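Switching the house over to a paper budget

I kept our household budget in a spreadsheet for years, and last May I stopped. The file had grown to a tab for every month and another tab that added up the tabs, and I had reached the point where I spent more time fixing formulas than looking at what we spent. My sister-in-law, Jytte Kárason, uses a plain ruled notebook and always knows what she has left for groceries. I asked her to show me how she does it.

Her method is simple. Each month gets a two-page spread. The left page is for money that goes out on its own, like rent, insurance and the phone bill. The right page is for everything you decide on at the store or at the kitchen table. You write the amount you have for the month at the top of the right page and subtract as you go. Our first number was $2,469, after the left page was taken care of.

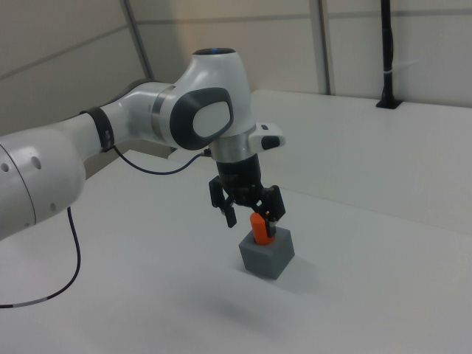

I made a couple of changes to suit us. Jytte writes down every purchase separately, down to a cup of coffee. I found that too much to keep up with, so I put anything under $8 into a single line called "small stuff" and total it once a week. I also write in pencil. She uses pen and says crossing things out keeps her careful, but I couldn't read my own page by the middle of the month.

The first month went badly. I forgot the car registration, which comes once a year and had always lived on a tab I never opened. I also left the notebook in the car for most of a week and had to rebuild those days from receipts. Two of the receipts were too faded to read. We finished over by a fair amount and I moved money from savings to cover it.

The second month was better. I set aside the last page of the notebook for yearly bills and wrote them in order by month: car registration, the dentist, the renewal on the storage unit at Grallotwood. Now when I start a new spread I look at that page first. I divided the yearly total by 12 and that amount goes on the left page, same as rent.

Groceries are still the hard part. We were shopping whenever we ran out of something, and each trip for milk turned into a full bag. Now we do one big trip and one short one each week. I take the list on paper and leave the phone in my pocket. We eat more beans and eggs than we did, and I've started making soup from whatever is left in the drawer before the next big trip. My husband was against the soup at first -- he has come around on the lentil one.
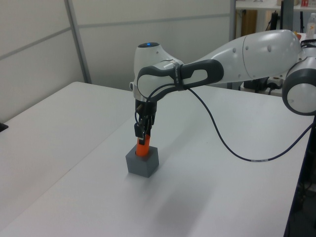

The gripper holding the orange cylinder at the gray block.

A few people have asked what notebook I use. It's the cheapest one the drugstore had, with a stitched spine so the pages stay in. I looked at the printed budget planners and they all had boxes I didn't need, such as a mood tracker and a page for yearly goals. They also ran out of lines for groceries before the month was half over. Ruled paper works for any kind of month.

Hòa Khương left a comment on my last post about cash envelopes. We tried them for four weeks. They worked for eating out and for haircuts, and they were a nuisance for gas, where I would rather pay at the pump. I kept the eating-out envelope and put the rest of the cash back in the bank. The envelope is in the drawer with the takeout menus, and when it's empty we cook.

Xiuying Tan wrote to ask about irregular income, as she is paid by the job. I don't have experience with that, so I passed the question to Jytte, who did freelance bookkeeping before the kids. She said to budget from last month's money only. Whatever comes in during May is what you spend in June. It takes a while to build up that first month of cushion, and she did it by putting away her tax refund.
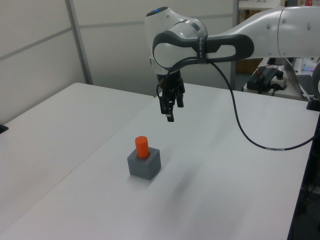 How do you handle it when two people are both spending from the same page?

We each keep our receipts in our wallets and put them in a bowl on the counter at night. I write them down after supper, and whoever is about to buy something large checks the number at the top of the column first.

I'm on my second notebook now. The old one is on the shelf with the tax folders, and I did go back to it in the winter to see what we had paid for heat the month before. Next I want to work out a page for Christmas, which last year came out of the grocery money.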